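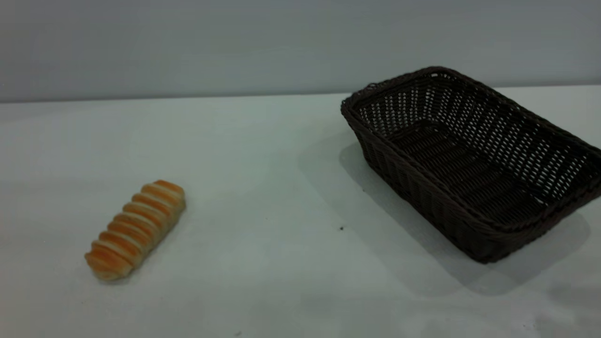 Robots are good at some jobs that would make you and me very tired, and not so good at some jobs you could do before you were even in kindergarten. I found that out on Sunday, when my class and I went to the open day at Zelon, where people teach robots to pick things up and put them away. You might think picking things up is the easy part. But look at the bread roll and the dark basket. If your grandma said, "Put the roll in the basket, please," you would be done before she finished asking. A robot has to work out quite a lot first. Where does the roll stop and the table begin? Which way is it pointing? It lies at a slant, so a hand coming straight down the wrong way might grab it by the tip.

The person who showed us around was Siham Ghanem, and she let us ask as many questions as we liked (and we had plenty!). She told us the robot we had come to see is named Julura. Julura has one long arm and two fingers, and she sees through a camera, a bit like the one in a phone.

"Bread is sneaky," Siham said. A wooden block is the same shape every time, and it doesn't mind being squeezed. Bread does mind. If you squeeze too hard you get a squashed roll, and if you squeeze too softly it slides right out of your fingers. Try it at breakfast and see how gently you can hold a piece before it drops - but ask first, and eat it afterward.

So how does a robot learn? Mostly by practicing, the same way you learned to tie your shoes. A grown-up guides the arm through the job over and over, and the computer saves every try. Julura had 431 tries saved when we visited, and 148 of them were just from that month. Some of those tries went wrong, and Siham keeps them too, so the computer can learn what a mistake looks like.

Then came our turn. There were 12 of us, and we each got to guide the arm with a handle. It felt slow and floaty, like moving your hand underwater. My first roll landed on the floor. My second one went in the basket, and everybody clapped, which made my ears go pink.

If you go to an open day like this one, wear shoes you can stand in for a long time, stay behind the yellow line while the arm is moving, and bring your questions written down. I forgot two of mine on the bus home.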